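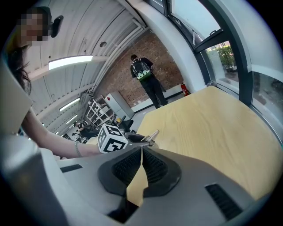 We met on 2018-04-06 to go through the house rules for the hand-held grippers, line by line this time, and I took the notes again (I did offer the pen round and it came straight back to me). Eleven of us had said we'd come, and with the people dialling in from Wondthorpe we got there, though the sound was bad for the first bit and I've left gaps where I couldn't hear. The draft everybody had in front of them was version two of the good practice sheet. The jewellery line came up before we'd even agreed the last minutes, and you can see why it matters to people: there's a thin silver bracelet on the wrist right next to the marker cube, and the draft says "no jewellery below the elbow". We parked it until item 3, where it took far too long.

1. Last minutes
Agreed, with one fix. I'd written that Vemach would send the new finger pads in April. What they'd said was that they would quote for them in April. Sorry! Changed in the copy on the shared drive.

2. What the sheet is for
Short one, or it should have been. Some of us see it as a safety sheet and some as a sheet about getting recordings that are worth keeping, and the draft wobbles between the two. I said I'd be happier with two headings on one page, and that seemed to go down well. Wondthorpe would like it to be one page whatever happens, as their old one ran to nine and was used to prop up a monitor. The word "operator" is going. We'll say "the person holding the grippers", clumsy as it is, because half the team thought "operator" meant whoever was at the desk.

3. Jewellery, sleeves and hair
Right, this one. The draft bans everything below the elbow. Two people said that's what they're used to from machine shops and they'd like to keep it. Others pointed out that there's no motor turning at speed in anything we hold, and that a ban which gets ignored by lunchtime makes the rest of the page look silly. I'm in the second camp and I said so, probably more than once. What we settled on:

- Thin, close-fitting bracelets are fine for table work with the hand-helds.
- Anything that dangles, or could lie over a marker face, comes off before you start.
- The powered arm keeps the full ban, no argument.
- Long sleeves pushed up or pinned.

Hair took another good chunk. The draft only says "tie back long hair" under the powered arm. The Lostico people want it in the general part too, and their point was about the head camera: loose hair hangs straight down into the lower part of the view when you lean over the table, and it can hide the near hand completely. I hadn't thought of that one. It's going in as "please" for the hand-helds and "must" for the arm. One person felt strongly that "please" isn't a rule and would like that noted, so it's noted.

4. Marker cubes
Much quicker. Before each session, check the cube is on tight and that the faces are clean. Wipe with a dry cloth, no sprays. If a face is scratched or peeling, swap the cube and write it on the sheet by the charger. We don't glue them back on, ever (there was a bit of coughing at this point). The cube has to be in view of at least one camera when the fingers close, and if you lose it you carry on to the end of the task and tag the take afterwards, don't stop dead in the middle. I asked whether that last part was too fiddly for new starters and was told no, it's the stopping that ruins things.

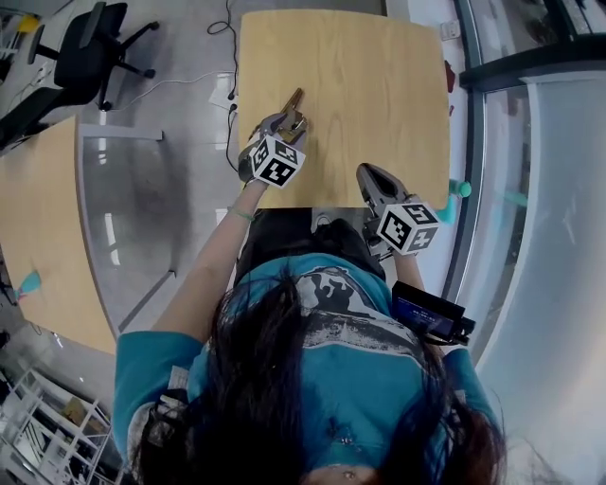

Small-object work: one gripper closed on the key, the other left open.

5. Small objects and where to put them
The key task got used for this all the way through, as everyone knows it. Questions were how near the edge of the table a thing may sit, whether you may pick it up and put it back in the same spot, and what the idle hand should be doing. Agreed wording is that small metal things stay on the wood, never on the floor between tables, and that the idle gripper stays open and still where it can be seen. On the edge question we couldn't agree a distance. Somebody said a hand's width and somebody else said whose hand, so I've put a blank in the draft and will bring a proper proposal next time.

I also raised dropped objects. At the moment people go down after them with a gripper still in each hand, me included. New line: put both grippers down on the table first, then go and get it.

6. Cables and floor
The floor cables came up, as they do every time. Black cable by the table and the thin white one both count as trip hazards under the site rules at Wondthorpe, and their view is that we should work to the same rules here even though we don't strictly have to. Agreed in principle. Flat covers priced at 461 for the lot, which made one or two faces fall, so we're getting a second price. Until then, walk round by the clear side and don't roll a chair over anything.

7. Labelling and the Biwott format
We said we'd move to the Biwott folder layout, and we have, mostly. Around 650 takes are done properly. The target was 1,000 and I'd rather have them right than have them all, but I was told, nicely, that the target stands. The good practice sheet will now say: name the take before you start it, one task per take, no "test2_final". Faces get blurred before anything leaves our own drive. That line was already in and nobody wanted to touch it.

8. Anything else
Breaks. The draft says every hour. People who do the two-handed tasks would like it to be every half hour, as the wrists go before the concentration does. I thought that was fair enough and so did the room. It goes in as half an hour.

Someone asked if visitors can have a go with the grippers. Yes, if they've read the page and somebody's with them. Not the arm.

To do
Me: version three of the sheet, two headings, one page. Proposal on the edge distance.
Lostico: wording for the hair line, two sentences at most please.
Wondthorpe: send over their floor rules, and the second price for cable covers.
Whoever has the spare cubes: put them back in the drawer, we're down to the scratched ones.

Next meeting is once version three has gone round, and I'll send dates. If I've got something down wrong, tell me before then and I'll put it right in the drive copy.

Search this site Enter keywords Go

Filed under: Meeting notes, Working practice, Robots

Related items
Good practice sheet, version two (superseded)
Powered arm: who can use it and when
Moving to the Biwott folder layout
Vemach finger pads: what we asked for
Minutes of the previous meeting (corrected)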